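Reference > Trades and Industry > Storage and Handling > Stacking bin

Stacking bin

A stacking bin, also called a stack bin, tote bin or parts bin, is a rigid open container made to be placed on top of others of the same kind. Stacking bins are used in workshops, stores, post rooms, schools, kitchens and farms to hold loose goods that would otherwise be kept in sacks, drawers or cartons. Most are now molded from plastic, though bins of sheet steel, pressed fiber and wood remain in use.

The term covers several related forms. In everyday speech a "bin" may be any open container, and in some countries the word by itself suggests a container for waste. In the storage trade the word is usually kept for containers that stay with their contents on a shelf or bench, while "tote" is used for those that travel. The division is not strict, and many catalogs list the same article under both names.

Origins

Open boxes that rest on one another were in use long before the age of plastics. Fruit growers stacked slatted trays in drying sheds, printers kept type in shallow cases, and bakers carried bread on boards with raised ends. What set the later stacking bin apart was the fixed outline. Each container of a series had the same footprint, so that any one would sit on any other, and a full column could be taken apart and put together again in any order.

Among the early makers of steel bins was the Zikholm works, a metal shop that had first produced feed troughs. Its bins were folded from a single sheet, riveted at the corners and dipped in gray paint. They had a rolled lip at the top and a shallow foot at the base. The lip kept the foot of the next bin from sliding, a principle found in most later designs. The bins were heavy, and the larger sizes needed two people to lift when full.

The Hesteck company bought the Zikholm patterns and put out a range in 12 sizes, which it sold mainly to hardware merchants. The merchants used them behind the counter for nails, bolts and hinges, and the front edge was cut low so that a clerk could reach in without moving the bin above. Customers came to know this shape as a "Hesteck front," and the name is still heard among older storekeepers for any bin with a lowered front wall.

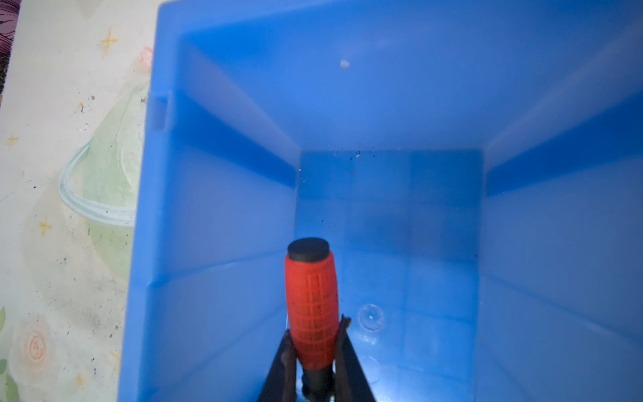

The change to plastic took place gradually. Early molded bins were brittle and tended to split at the corners in cold storerooms, and many buyers went back to steel after a single winter. Better grades of material, together with thicker rims and rounded corners, removed most of these faults. Plastic bins were lighter, did not rust, made less noise and could be washed. They could also be colored all the way through, so that scratches did not show as they did on painted metal.

Benedikt Nägeli, a pattern maker who had trained in the toy trade, is credited with the first Fondau bin, in which the side walls were stepped a short way below the rim. The step stiffened the wall and gave the bin above a ledge to rest on when the two were turned the same way. Nägeli left the firm after a dispute over payment for the design. The Fondau range kept his step in every later model.

Form and parts

A typical stacking bin has four walls and a floor. The walls often slope inward toward the base, which makes it easier to free the bin from its mold and allows empty bins to nest. A bin with upright walls holds more for its outside size but cannot be nested, and takes up as much room empty as full. Makers have tried many ways around this difficulty, among them folding walls, swinging bars and feet that lock in one direction and drop through in the other.

The rim is the strongest part. It carries the load of the bins above and is also where the container is gripped. It may be flat, rolled or flared outward. Some rims include a recess for the fingers, a slot for a label or a small hook for hanging the bin from a wall rail.

Ribs and steps on the walls add stiffness without adding much weight. On nesting bins they have a second purpose, that of stopping one bin from sinking so far into another that the two stick together. Bins that have jammed in this way are best parted by twisting. Pulling straight upward draws a vacuum between the floors and may crack the lower one.

Dividers split a bin into smaller compartments. They may be molded as part of the bin or supplied separately and slid into grooves. Separate dividers are easily lost, and shops that use them in quantity tend to keep a drawer of spares.

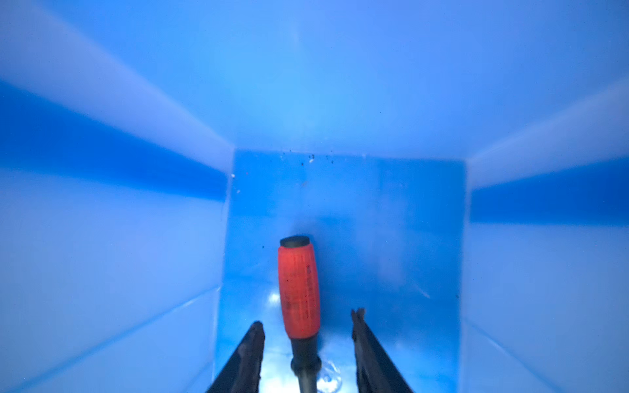
Materials

Polypropylene and polyethylene are the plastics most often used. Polypropylene is the stiffer of the two and keeps its shape under load, which suits it to bins stacked high on shelves. Polyethylene is more forgiving of knocks and of cold, and is often chosen for outdoor work, fishing and farm use. Both are waxy to the touch, and for this reason ordinary paper labels may not hold for long. Card holders, tie-on tags and grease pencil are common answers.

Sunlight is the chief enemy of plastic bins. Left outside for several seasons, an untreated bin fades, becomes chalky on the surface and may break when lifted. Additives slow this process but do not prevent it. Bins kept indoors can last for decades.

Steel bins are still preferred where there is heat, sharp scrap or the danger of fire. Wooden bins are found mainly in orchards and in the seed trade, where some growers hold that wood keeps the contents drier. Pressed fiber bins are cheap and light but lose their strength when damp, and they are seldom washed.

Color

Blue, red, yellow and green are the usual colors, with gray and black sold for general use. Color in itself has no fixed meaning, and each user sets a system to suit the work. A hospital store may keep one color for each ward, and a repair shop one for each stage of a job. Food handlers often favor blue on the ground that few foods are blue, so that a chip of broken plastic is more easily noticed.

The Lu depot, a mail and parcel store, is often cited in the trade for its early use of color. Under its storekeeper, Pantelis Tzanetos, 259 bins were sorted by route, and each sorter was made answerable for one color only. Tzanetos later wrote a short handbook on the method, in which he advised that no store should use more colors than its newest worker could name from memory. The handbook went through two printings and was widely copied by other depots. Its chapter on labels is still quoted, though the printed cards it recommends are no longer made.

A drawback of color systems is that replacement bins may not match. Shades differ between makers and between batches, and older bins fade. Stores that depend on color usually add a letter or number as well.
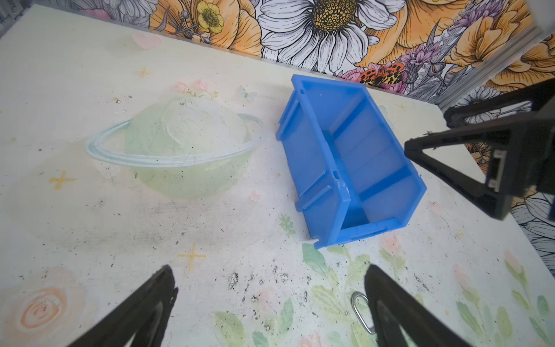 Page last changed: December, Thursday revision

Use in the home

Stacking bins entered the home by way of the garage and the shed, where they were used for tools, seed packets, paint brushes and garden twine. They are now common in playrooms, laundries and sewing rooms. Households tend to buy them singly or in small sets, often without regard to the series, and as a result many home stacks are made up of bins that do not quite fit together. Such stacks should be kept low.

Bins with an open or lowered front are useful for articles taken out many times a day. Deep bins with full walls are better for things stored by season. Small articles placed loose in a deep bin work their way to the bottom, and a shallow tray laid across the rim will often serve better than a divider.

Indoors, bins are frequently kept in view, and some makers have offered softer colors and woven patterns for this market. Older householders may recall the practice of lining shelves and bin fronts with leftover wallpaper, which was cut to size and fixed with paste or pins. The habit was a thrifty one and had the practical benefit that soiled paper could be pulled away and replaced. Flowered papers were the most usual, being the kind most often left over from bedrooms. 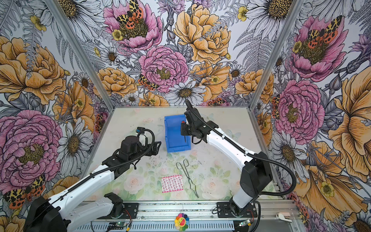 A blue plastic storage bin, with flowered wallpaper behind.

Care and cleaning

Plastic bins may be washed with warm water and mild soap. Dirt gathers in the corners of the floor and under the ribs, and a narrow brush is more effective there than a cloth. Harsh scouring powder roughens the surface and makes later cleaning harder. Bins should be left upside down to drain and should be fully dry before they are nested, as water trapped between two floors may stay there for weeks.

Steel bins are wiped with a lightly oiled rag. Rust usually begins at the foot, where the paint is worn by sliding. Wooden bins are brushed out and aired.

A cracked rim is the commonest ground for retiring a bin. Cracks in the floor can sometimes be tolerated where the contents are large and dry, but a bin with a damaged rim should not be placed in a stack. Repairs with glue rarely hold on polypropylene or polyethylene. Hot welding with a rod of the same plastic is possible - a few agricultural suppliers offer it - but the cost is seldom justified except for the largest sizes.

Stacking practice

Bins are stacked with the heaviest at the bottom and with all feet seated on the rims beneath. Contents should not rise above the rim unless the bin is at the top of the column. Open-fronted bins are normally filled only to the height of the front wall.

Stacks on wheeled bases are strapped before they are moved. In storerooms with uneven floors, the base is leveled with a board, and the column is set against a wall or tied to the shelving upright beside it.

See also

Crate
Nesting (storage)
Seed tray
Shelving
Tote box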